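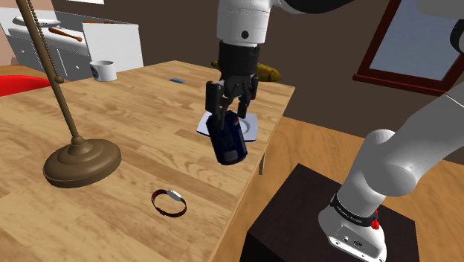

bottle over the plate, sim kitchen, teleop run. arm is me. well, me with a controller in my hand

ok thread. 30 demos of one dumb task, collected by hand, and I have opinions. writing fast before I lose them

Task: grab the dark blue bottle, hold it over the white plate, put it down standing on the plate. that's it. A kid does this with one eye on the tv

I do it in sim first because I have broken enough real stuff. Driving with a handheld controller, move my wrist and the arm's wrist moves. trigger closes the fingers. The glue code is a thing I wrote called Flaneo, please don't ask for the repo yet, it's held together with try/except

First thing. Look at the tilt on that bottle. I closed the fingers near the top and it's hanging with its bottom off to one side. In my head that's a fine grasp. For placing it's a terrible grasp, now you have to roll the wrist back before you go down or you land on a corner and it tips

So do I keep that demo or toss it?

Kept it. Used to toss every ugly one. Then the policy only ever saw pretty grasps and the first time it got a crooked one it just... froze over the plate. Hovered. Forever. Had never seen anybody fix a bad grip so it had no idea you could

Rule I use now: ugly is fine if I recover on purpose. Ugly and lucky goes in the trash. If the bottle bounced and happened to stand up, delete, because I did not teach anything there

Second thing, pausing. People pause when they think. I pause a LOT. over the plate especially, trying to judge depth from one camera view. All those frames say "when over plate, do nothing" and the model learns that beautifully

Fix was boring. Trim any stretch where the command is basically zero, keep a tiny bit at the grasp so the fingers have time to close. Should of done that on day one

Trim too hard and the gripper lifts before it's closed. ask me how I know

Third. Clutter. Banana behind the gripper, the mug, a lamp with a pull chain, a bracelet down at the near end of the table. None of it is part of the task. I leave it all in and shuffle it between demos

Had one early batch where the banana always sat in the same spot relative to the plate. Guess what the policy was actualy navigating by. Moved the banana, bottle went to where the plate "should" be. Nice clean release onto bare table

So now everything moves. Plate moves most. Bottle start pose gets random yaw too or you only ever learn one approach

Banana goes near the plate on purpose sometimes. Want it to learn that near is ok and hitting it is not

The lamp pole is the real pain. Tall thin thing standing on the left side, and I kept swinging the elbow wide to stay clear of it. Wide swings everywhere in the data, even in demos with the lamp moved back. Model copies your nerves, basically

Redid 8 of them just for that. Slower, tighter path, elbow in. Much better to watch

Dark bottle is annoying too. The shadow side is nearly black and the fingers are black, so from some views I can't tell where finger ends and bottle starts. If I can't tell the policy can't either. added a second view off to the side and my own driving got better right away, never mind the model

Somebody at Reteck asked me last September why not just script it, the sim knows where everything is. Sure. For this one task, yes. But a scripted demo never fumbles, see above re: freezing. And I want the same rig to work when I can't read poses out of a simulator

Tried the other way too, kinesthetic, pushing the real arm around by hand at the shop in Salinas. Feels great, you get contact for free. But your arms are in every camera frame and you get tired and after lunch the demos look different from the morning ones. lol

Controller is worse for feel, better for clean images. For pick and place I take the clean images. For anything with wiping or plugging I'd go hands on

Numbers for those who asked. 30 keepers out of 113 attempts. yes really. A bunch were me learning the controls and I don't count those against the method but they're in the total

2 tries at training so far. First one is the banana story. Second one is running now on the Dinitlow box, fan is screaming, I'm in the other room

If you're starting out — record the throwaways too, in their own folder, with one line on why you threw it away. Mine say stuff like "bounce" and "lamp again" and "sneezed". I go back to that folder more than the good one

Next is the mug. Handles scare me. Will post the fails

oh and whoever told me to turn down the controller scaling near the table, thank you, huge. Half speed for the last little bit of the descent and my hands stopped shaking

ok eating now, will answer replys after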